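Shared Notebook > Storage & Benches > Entries
Print this entry | E-mail this entry

Filed under: Bench upkeep, containers, leak checks

October, started 8:20

Continuing the reuse question for drink bottles as secondary rinse containers. Refilwe's position is that we should stop buying the 300 ml wash bottles from Kadlec and use what comes out of the break room. My position is that we don't know enough about the closures. Agreed to run a small closure test before anyone orders anything.

Setup. Bottles filled with tap water to the shoulder, capped by hand, laid on their sides on blotting paper on the Flasero bench, left overnight. Then 2 minutes on the shaker at the low setting, upright, then again on their sides. A pass is no spot on the paper. Torque is whatever the person's hand gives. Inmaculada closed the first batch, I closed the second, and the batches are kept apart in the log for that reason.

Results so far, 78 bottles through the overnight step:

- Unopened closures, ring intact: no spots.
- Opened once and re-closed: no spots after the night, a few after the shaker. All of those were in my batch, so possibly my grip.
- Opened many times (the ones Uyên had been using for the plant water): mixed. Threads look fine under the loupe. The liner inside the cap is compressed on the bad ones, and on two of them it is off center.

Conclusion for now is that the liner matters more than the thread. Jarmila suggested swapping caps between good and bad bottles to separate the two. Worth doing, 8 pairs should be enough. Mark the cap and the bottle with the same number before swapping, or we will lose track the way we did with the Burik jars.
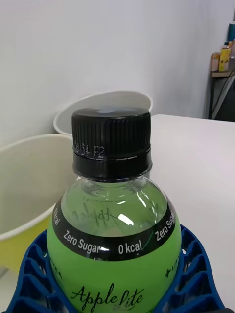
Caps also have to be traceable, and so far we have been writing on them with the paint pen. The pen does not hold on ribbed caps. It sits on the ridges, misses the grooves, and comes off on the glove. Printed codes do better on the same kind of surface. The black cap on the Apple Lite has 84:54 F2 on the ribbing in small white dots and it is readable without tilting the bottle. I don't know what the code refers to and it doesn't matter for us, but white dot-matrix on black is the contrast to copy. Dušan has a hand stamp with a pin head that might get close. Otherwise a paper flag on the neck, under the ring, with the number on both sides.

Labels. Any bottle that goes into reuse loses its full original label before it gets near a bench. No exceptions for "I'll do it later". A drink label on a rinse bottle is how somebody ends up drinking rinse. Tried three ways of getting them off:

1. Warm water soak, 20 minutes. Sleeves don't care about this at all. Wrap labels lift at the seam and leave a glue strip.
2. Knife down the seam, then peel. Fast for sleeves. Scores the wall if the blade is new. Rejected two bottles for scratches.
3. Blunt letter opener from Jarmila's desk, same motion. Slower, no scratches. Use this one.

Glue strip comes off with cooking oil and a rag, then dish soap, then rinse. Solvent is quicker but fogs some of the plastics and I would have to test it per type.

Storage. Upright only, caps up, in the plastic crates. The lattice sides are good for draining and bad for anything small, so loose caps go in a lidded tub and stay out of the crates. Rinse water goes to the sink at the end of the session. Full bottles and emptied bottles do not share a crate - this went wrong last time and cost most of a morning.

Vaderent replied about replacement liners. They sell them as sheet or pre-cut, minimum order is a full bag either way. Pre-cut diameter has to be within half a millimeter of the cap bore, so calipers first. Inmaculada will measure one cap of each type and put the numbers on the next page.

Open items:

- Cap swap, 8 pairs (me, with Jarmila)
- Repeat batch two with Inmaculada closing, to see if the shaker failures follow the hand
- Pin stamp trial on a black cap (Dušan)
- Liner bore measurements (Inmaculada)
- Refilwe to hold the Kadlec order until the swap is done

16:45. Batch two repeat is on the paper now, all on their sides, necks toward the window. Don't move the bench.

Previous entry | Next entry | Index | Back to top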